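Notebook, May 2021: the bridging loan model, and why the exit dates were wrong 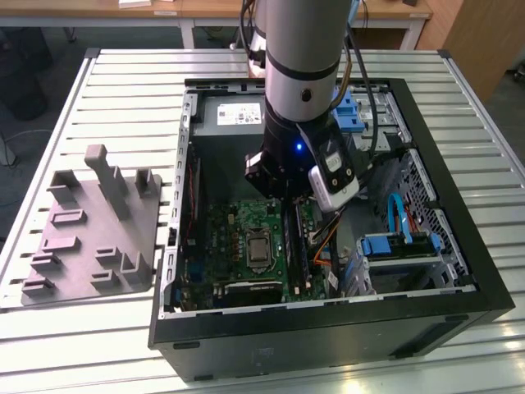 Spent most of the morning on the redemption figures for the Skilcombe book and got precisely nowhere until after lunch, so I'm writing it all down before I forget which bit I changed. The short version is that our loan model has been treating "term" and "exit" as the same thing, and they are very much not! A borrower takes a twelve-month bridge on a terrace that needs a new roof, sells it in month seven, pays us off, and the model carries on charging them interest until Christmas. I'd been hunting for the fault in the monthly roll-up (rates, fees, all the usual suspects) and it was never in there. Adom's advice was to take the side off the thing and look straight down into it, and annoyingly he was right. I stripped out every summary tab and read the raw loan lines one after another, and there it was in the ninth row.

What I did, in order, so Ratih can repeat it:

Took the 200 closed loans from the Skilcombe extract and threw away everything except drawdown date, agreed term, redemption date, gross loan and monthly rate.

Added a column for actual months used, counting part months as whole ones (that's what the facility letter says, and I did go and check, clause on minimum interest included).

Re-ran interest on actual months and compared it with what the ledger says we collected.

It ties now, apart from a handful of stragglers. Most of those are retained-interest loans where the borrower got a rebate for paying early and somebody booked the rebate as a fee reduction. I know who, it was me, in October, and I remember thinking at the time that I'd come back and tidy it. Sorry, Cecilia.

One odd one left over. It's a second charge behind a Vetmont first, 70 per cent combined loan to value, and the ledger has it redeeming before it drew. Must be a typing slip in the year but I don't want to correct it on a guess. Have asked Esther for the completion statement.

Extensions next. Model has no idea what an extension is. At present if a loan runs past its term we just see a big fat arrears number, even where we agreed three extra months in writing and took a fee of 2000 for it. That makes the book look far sicker than it is, and Ama has been having to explain it away every time she sends the pack over to Midura (who fund us, so it'd be nice if the pack didn't frighten them). My plan is a second table, one line per extension, keyed on loan number, with the new end date and the fee. Then "expected exit" is just the latest date we've agreed to, and "overdue" means overdue. I mocked it up with 40 loans and it behaves, though it's slow as anything when you filter by broker. No idea why yet.

Long chat with Ratih over tea about how to forecast exits on the live loans. She'd like to split by exit route, sale or refinance, and I'd like that too, but the field is a mess. I found "sale", "Sale", "sell", "onward sale", "refi", "term-out", "BTL" and one that just says "as discussed". As discussed with whom?! She's going to write a little lookup to squash them down to four groups, and the "as discussed" one goes in "unknown" until a broker tells us otherwise. Refinance exits do seem to slip more than sales do, which matches what the case managers have been grumbling about (valuers booked up, solicitors booked up, everyone waiting on searches). I haven't tested it properly so please don't quote me.

Tried the Ekström template for the cash flow sheet as well. Lovely layout, but it assumes interest is serviced monthly and hardly any of ours is, so I've pinched the date row and left the rest.

Still to do:

Completion statement for the back-to-front second charge (Esther).
Rebates moved out of the fee line and into their own column, back to the start of the book (me).
Extension table, proper version, and find out what's making the broker filter crawl (me and Adom).
Exit route lookup (Ratih).
Ask Ama if the pack can show agreed extensions separately, and what Midura would want to call them.

The old version is saved with "DO NOT USE" at the front of its name. Please don't use it.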